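Subject: Re: [hungate-sewing] Rescuing old band tees for a quilt, how do I start?
From: Naa Eshun
To: hungate-sewing list

Hi Sabina, hi all,

Welcome to the list! I was so pleased to see this one come through, as I've made four T-shirt quilts now and have opinions about all of them. I'll answer in between your bits so I don't lose my place.

Sabina Bepari wrote:
> Hello everyone, I'm new here, Phong Lâm at the Betulville
> library craft table told me to join. I've got a big tub of
> old concert and fun run T-shirts that my brother left with
> me when he moved, and I'd love to turn them into a quilt for
> his birthday in January. I've only ever made cushion covers
> and one wonky apron.
>
> How many shirts do I need for a decent lap quilt? Do I have
> to use that iron-on stuff on the back?

Short version: fewer than you'd think, and yes, please use the iron-on stuff.

Long version. A lap quilt that actual adults can get their feet under wants to be somewhere near a metre and a half by a bit less than two metres. I cut my blocks at 38 cm, which is a good fit for most adult shirt prints, and four across by five down does it. So twenty shirts if you only use fronts, or less if some of them have a good back as well (fun run shirts nearly always do, all those sponsors). My first one I decided to use every single shirt my daughter had ever owned and I ended up with 61 blocks, which is a number that doesn't divide into anything, and a quilt so heavy she has never once taken it on a trip. It lives on the spare bed. The cat likes it.

> Some of the shirts are quite thin and some are that thick
> nineties cotton. Does that matter?

A bit. The interfacing evens it out. I use a lightweight fusible knit on the thick ones and a lightweight woven on the thin ones, and once they're all pressed and squared up you can hardly tell. What you don't want is the heavy stuff they sell for bag making, I tried that on number two and it came out like a doormat.

Go to Onyeka Fabrics in Trastville if you can get there, the interfacing is on the big rolls down the back near the zips and it's so much cheaper off the roll. You'll want more than you'd expect - I bought ten metres for my last one and had maybe a metre over. Ask for Tien-fu Lau, he'll tell you straight if you've picked up the wrong one.

> I've read you should wash everything first but some of the
> prints look fragile. Will it wreck them?

Wash them! Wash them all! I know it's scary with the old prints but if a print is going to crack or peel I would much sooner find out before I've sewn it into the middle of something. Inside out, cold, gentle cycle, no fabric softener whatsoever (the fusible won't grip properly if there's softener in the cotton, ask me how I know). Then on the line in the shade, pegged at the hem. No dryer for anything with a plastic print on it.

Do the blacks and reds together and away from the whites. I put a colour catcher sheet in as well, and with a black shirt you might want two rounds before you trust it next to a cream one.
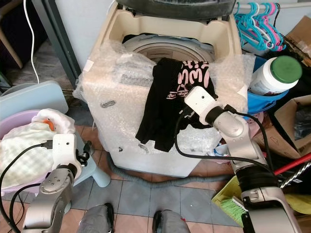
Black tee with the pink print, over the edge of the washer.

Now pressing. Never ever put a hot iron directly on a print. You flip the shirt piece face down on a bit of baking paper, interfacing on top with the bumpy glue side down, damp pressing cloth over that, and then you press and lift, press and lift. No sliding! If you slide you'll stretch the jersey while it's warm and your square will come out a rhombus. I count to twelve in each spot. Let it cool flat on the board before you pick it up, I hang about and have a cuppa.

> Also do I cut first or iron first? Different videos say
> different things.

Rough cut, then fuse, then trim to size. So: cut up both side seams and across under the arms, chop off the sleeves and the neckband, and you've got a floppy front and a floppy back. Cut your interfacing a couple of centimetres bigger than the finished block. Fuse it behind the print, and then get the ruler and the rotary cutter out and trim the lot to your 38 cm (or whatever you've settled on) with the print centred.

A see-through square ruler is worth every cent for this. Rezaul Karunaratne lent me his for my first quilt and I kept it so long I had to buy him a new one. If you haven't got one, a square of clear template plastic with a cross drawn on it in marker will do the job for centring, you just can't cut against it.

Centre by eye, too, and don't go by the collar. Printed shirts are hardly ever printed straight. I had a marathon one where the logo was a good finger width off, and I measured so carefully from the neck seam and then it looked drunk in the finished quilt and I can't stop looking at it.

With the little prints, the left chest logos and so on, you've got choices. I like to cut them small and put them four to a block with strips between. Or just applique them onto a plain bit from the back of another shirt. Don't chuck the backs! Plain backs are gold for filling gaps. And sleeves, if they've got a print on them.

> Do I need sashing or can I just sew them edge to edge?

Either. Edge to edge is quicker and looks lovely and busy. Sashing is more forgiving if your blocks are a few millimetres out, and it gives your eye somewhere to rest when it's one loud band shirt after another. I used a charcoal quilting cotton on my last two, strips cut at 6 cm, and I'd do that again. Patterned sashing I wouldn't, with T-shirts there's already so much going on.

Ballpoint or jersey needle, size 90, and a new one at the start. Walking foot if your machine has one. Stitch length about 2.8 or 3. I take a 1 cm seam because knit with fusible on it is bulky, and I press the seams open, from the back, with the cloth.

Before you sew a single seam, lay the whole thing out on the floor and leave it there overnight! Take a picture on your phone and look at it small, and you'll spot straight away if you've put all the dark ones in one corner. I moved mine around for almost a week last time and had to step over it to get to the laundry.

> And what do I put in the middle and on the back?

For a lap quilt made out of T-shirts I'd go thin, a cotton or a bamboo blend batting, because the top's already weighty. Back it with flannelette if your brother feels the cold. Otherwise an old cotton doona cover, washed soft, is perfect and costs you nothing, and it's wide enough that you won't need to join it.

Then tie it. I know, I know, some people on here will be wincing, but stitching through a rubbery print by machine is no fun, the foot sticks and you get a row of holes you can't take back. I tie at the corners of every block with perle cotton and a square knot and it's done in a couple of evenings in front of the telly. If you do want it quilted, go in the ditch along the sashing and stay off the prints altogether. Tien-fu knows a woman with a longarm who does T-shirt ones, last I heard it was $100 for a lap size plus the thread, but check with him as that was a while back.

For binding I cut 6.5 cm strips, folded double, sewn on the front and hand stitched round the back. You can do the second pass by machine if you're up against the clock.

On time - January's fine if you get the washing and cutting out of the way soon. The cutting up is the hard part emotionally, if they're shirts somebody loved, so do check he's happy for them to be cut. My nephew was not, about one of them, and I found out with the scissors already through the sleeve.

Bring the tub along to the Hungate hall night if you'd like company for the layout. There's loads of floor if we push the chairs back, and we start at 6.30 pm. I'll bring my big ruler and the leftover interfacing, which you're welcome to, and I think there's still some charcoal homespun in my cupboard too. I'll have a look tonight.

Rezaul, do you still have the spare walking foot? Could you let Sabina know what machines it fits?

Cheers,
Naa

PS. Save the neckbands. They make brilliant ties for tomatoes.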